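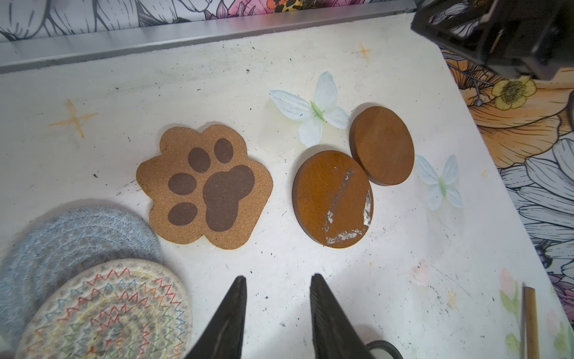 # Kisard Household Sayings

1409 sayings, complaints and bits of kitchen wisdom, typed up from the backs of envelopes and one very long phone bill. Version of 21 Jan 2018.

## What you get

- `sayings.csv` – one saying per row, semicolons between columns (commas are popular with grandparents)
- `places.csv` – the 40 towns and villages they came from
- `notes.txt` – arguments, mostly

## Columns

| name | meaning |
|---|---|
| `id` | a number, never reused |
| `text` | the saying, spelling left alone |
| `topic` | weather, money, pets, in-laws, soup, other |
| `place` | matches `places.csv` |
| `rude` | 0 to 4, as judged by Heike Brandes |

The six topics were settled over lunch. Soup was Ehab Ezzat's idea and now has more rows than money.

## Known problems

Prandmont is badly overrepresented, as Killian Charpentier has a large family there and they all talk. Some weather sayings contradict each other – both are kept. Row 6 is a recipe.

## License

Use it for anything except greeting cards. Corrections go to Houshang Kermani, who will disagree with them and then put them in the February update.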